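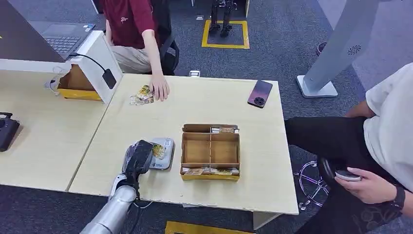 I have been rewriting our house rules for working around the arms, a job I got by complaining about the old ones. The old ones ran to 30 rules, and I can say with some confidence that the only person who had read all 30 was whoever typed them, and I have my doubts about that person too. Rule one was "Safety is everyone's responsibility," a sentence that has never stopped a hand from going anywhere. Look at where people really sit. The operator is at the corner of the table with the little white controller down near the lap, a coworker across from them has a hand on a pile of cards, and the gripper is over the near edge of the same tabletop. You can't write rules for that as if there were a fence. We don't have a fence. We have a card table, more or less, and yellow tape.

So the new version has 6 rules and fits on one side of a sheet of paper, in type a person over forty can read.

The first is that whoever holds the controller does nothing else. No phone, no laptop, no helping to straighten the props. I expected an argument about this and got one. The counterargument was that it's boring, which I accept completely. Lifeguards are bored too.

The second is that whoever is resetting the table says "hands in" before reaching over and "clear" after. You feel like an idiot saying it for the first hour. By the second day you say it at home while getting something out of the dishwasher. 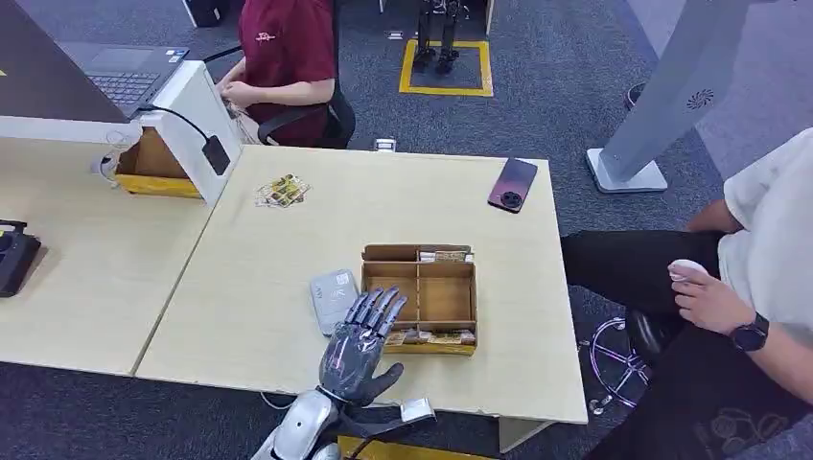
Third: the table holds what the task needs. This is the rule I break most, so I wrote it in the strictest language. Phones go somewhere else. Coffee goes somewhere else and stays there. When I was at Bukton we had a fine long page about "foreign objects in the workspace," and people kept their lunch on it. The page, I mean. It was laminated.

Fourth, tape marks mean something or they come up. We had yellow lines on the carpet that dated from two layouts ago, and new people would step around them very politely while standing well inside the reach of an arm. Now a line is either a parking spot or an edge you stay behind, and if you can't tell me which, you get to peel it. I have peeled a lot of tape this month. It takes some of the carpet with it and leaves the glue.

The fifth took the longest to agree on. It's about faces. Hands go near the robot because they have to, and we can argue about speeds and distances for those all day. Faces do not have to. Still, the minute something interesting is going on between a finger and a thumb, everybody in the room leans in to see it, me included. We bought a cheap monitor so people could watch from a chair, and they looked at the monitor for a while and then leaned in. 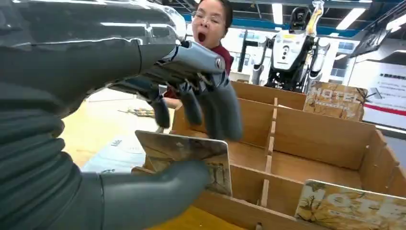
The wording we ended up with is "If you want a closer look, stop it first." I'm pleased with that one. It has been broken 2 times that I know of, both by me.

I did go and read the proper standards before starting, and I'd recommend it, with a snack. They are better than their reputation. The useful part for a small group is the risk assessment: you sit down and write out what could go wrong, how badly, and how often someone is standing there when it does. Ours was done at a folding table between 3 and 5 in the afternoon and it was the best two hours of the whole project. Half of what we wrote down had nothing to do with the arm hitting anyone. It was cords. It was casters on office chairs. It was somebody rolling backward into a machine that was switched off and minding its own business.

Fina, if you're wondering, is what we call the shared folder where all of this lives, after a tuna can that sat on the shelf above the computer. Van Acker is the stop button. It came with a sticker from the electrical supplier and the name stuck harder than the sticker did. I mention it because rule six says everyone has to know where the stop is and has to have pressed it, that day, before the first run. "Press the Van Acker" turns out to be easier to remember than "verify function of the emergency stop device," and I've given up trying to make the official sheet say the official thing.

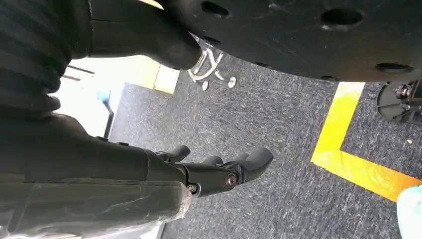 One thing I left out on purpose is anything about the low positions, when a hand is down by the floor. I wrote three versions and they were all bad. Feet are hard. People know where their hands are, mostly, but nobody sitting in a rolling chair has any idea what their feet are up to. For now there's a line in pencil at the bottom of the sheet that says "feet??" and I'm told it's the part people ask about.

If you run something like this and have a good rule for feet, send it. I'll trade you ours for the dishwasher thing. The Brollen post is still coming, probably in March, once I've finished being annoyed about it.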